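Hiltness dishwasher leaves grit on the top rack: full troubleshooting log (SOLVED!)

Posted in June by topshelf_grit
Status: Closed
14 replies | 31 shares

Opening this as a ticket and keeping it going as a log, so whoever has the same machine can follow along. I love this kind of puzzle and I've been having way too much fun with it.

Machine: Hiltness built-in, the narrow one with the pull-out top rack and a cutlery basket in the door. Bought used, works great otherwise. Softener salt and rinse aid both full. Detergent is the Dalero powder.

Problem: Glasses on the top rack come out with a fine sandy film inside. Bottom rack is spotless. Happens on Normal and Quick, doesn't happen on Rinse Only.

Entry 1, 7:40 p.m.
Cleaned the filter first, as everyone should! Twist, lift, rinse under the tap, old toothbrush around the mesh. There was a popcorn hull and a bit of label in there. Ran Normal with six glasses up top. Still sandy. Rubbed some of the film between my fingers and it dissolved under warm water, so I'm calling it undissolved detergent and not food or sand from the pipes.

Entry 2, next morning
Checked the water temperature. The manual says Normal should reach 60 degrees C in the main wash. I put a cheap oven-safe thermometer in the cutlery basket, the kind that holds its highest reading, and got 60 on the nose. What a good little heater! Ruled out.

Entry 3, same day, after lunch
Spray arms. The lower one spins freely. The upper one spins too, but if you hold it up to a window you can see that four of the holes on one side are plugged with white crust. I got very excited at this point.

Soaked the arm in a sink of warm water and citric acid, then went through the holes with a wooden toothpick. Don't use a metal pin, you can widen the holes and then the arm turns unevenly. Shook it, and little flakes rattled out for ages. Very satisfying.

Entry 4, evening
Put the arm back, ran Normal. Better! Two glasses clean, four with a light film. So the arm was part of it but something else is going on.

Entry 5
Wrote to Irer, the parts shop that still carries bits for this model. Their reply came back quickly and I'm pasting the useful part:

"Please check the docking ring where the top rack meets the water feed at the back. When the rack is set to its lower position the ring can sit short of the feed. Pressure at the upper arm should be at least 74 percent of the lower arm. Service mode will show both."

Service mode! I had no idea. Hold Start and Delay together while you switch it on, and the display goes through a set of numbers. Mine showed lower arm 100, upper arm 60. So there it was in plain digits.

Entry 6
Pulled the rack all the way out and looked at the ring. It's a soft gray rubber thing and it had gone stiff and flattened along the bottom. With the rack in the low position it barely touches. Raised the rack to the high position and the reading went to 78, which is over the limit they gave me, and the glasses came out nearly perfect.

I could have stopped there, but I want the low position back for my tall glasses. Ordered the ring from Irer and a new Ferrand seal kit while I was at it.

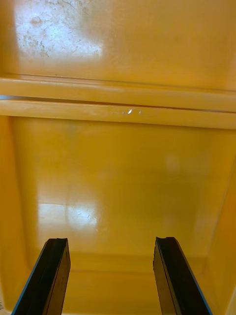
The kit has two rings in it, a thick one and a thin one, and the leaflet doesn't say which goes where. It's the thick one at the feed. The thin one goes under the cap that holds the upper arm. Wet both before you push them on, they slide right into place. If you have to force it, it's on backward, and the lip should face the back wall.

Entry 7
Rack in low position, new rings on, service mode again: lower 100, upper 100. I did a little dance in the kitchen. Ran Normal with a full load, tall glasses and all, and every one of them came out clear enough to read through.

Entry 8, a couple of weeks later
Still perfect! Cut the powder down to one level scoop too, and the plates look the same as before.

Short version for anybody skimming:
- Film dissolves in warm water = detergent, look at the upper arm
- Clean the holes with citric acid and a toothpick
- Check the number in service mode with the rack high and then low
- Big difference between the two = docking ring

Closing the ticket. If your model has the round buttons and not the flat ones, try Start and Half Load for service mode, and please post what you get, I'd love to know.

Recent tickets
Door spring clicks when opening past halfway
Rinse aid light stays on after filling
Dalero powder clumping in the drawer
Which Ferrand kit fits the wide model?
Hums for a minute and then drains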